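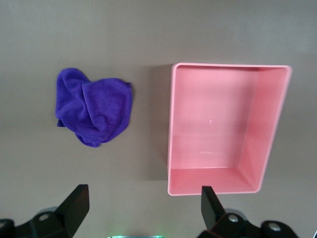
December, late, kitchen table

Home from the open data night and too wound up to sleep, so I'm writing it all down while I still have it.

The county finally put the bus stop file online! The whole thing, 3,816 rows, with shelter, bench, curb ramp and lighting for every stop. We've been asking for it since spring, and for most of that time the answer was a PDF map you couldn't search. Now it's a plain spreadsheet anyone can download, and I had it open on my laptop before the welcome talk was over (rude, I know).

I sat at the Wodden table, because Wodden is my end of town and I wanted to see my own stops first. The one at the bottom of Mercado Street is in there twice, once with a bench and once without. There is no bench. I've stood there in the rain enough mornings to be sure of it. So that was my first correction of the night, and by the time the pizza came our table had sent in 31 of them. Most were small things, like a stop on the wrong side of the road or a street name spelled two ways. One stop was sitting out in the middle of the reservoir, and we got very fond of it.

What I loved was how mixed the room was. There was a woman who drives the early route and knew half the stops by heart, and a pair of high school kids who had a working map up in less than an hour. I asked them how and they showed me, slowly, twice. I can now join two tables by stop number without breaking anything! Six months ago I couldn't have told you what a join was.
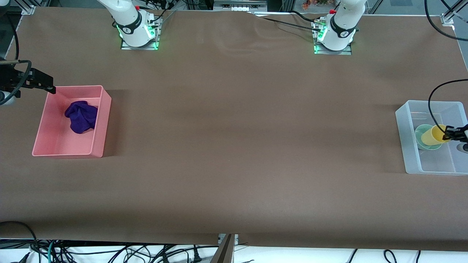

Tabletop with both arms, green lights on.

The second half was harder going. We tried to match the stops to the ridership counts, and the counts use an older set of numbers, so more than 800 stops had nothing to match with. The person from the transit office didn't get defensive at all. She said there's a lookup list somewhere on a shared drive and she'd try to get it posted in January. I wrote that down in front of her – politely, I hope.

Then the Stirnano people showed their sidewalk survey. They walked every block between the library and the clinic with a paper form and typed it all up afterward, and it lines up beautifully with the curb ramp column. Where it doesn't line up, they have notes. I want to do the same for Wodden. We could start on the hill, where the ramps are worst, and go down as far as the school. I need to ask for their form before they change it again.

Akov is the name we picked for the group, by the way. It won the vote by 2. I was against it and now I've said it so many times tonight that I like it.

Things to do: send the Mercado Street correction again with the stop number in it this time, find my good walking shoes, email about the library room for the next one. Also learn how to make the map show only the stops with no lighting. The kids said it's one line. I believe them, and I'm going to try it now even though it's after midnight and the bus is at 6:40.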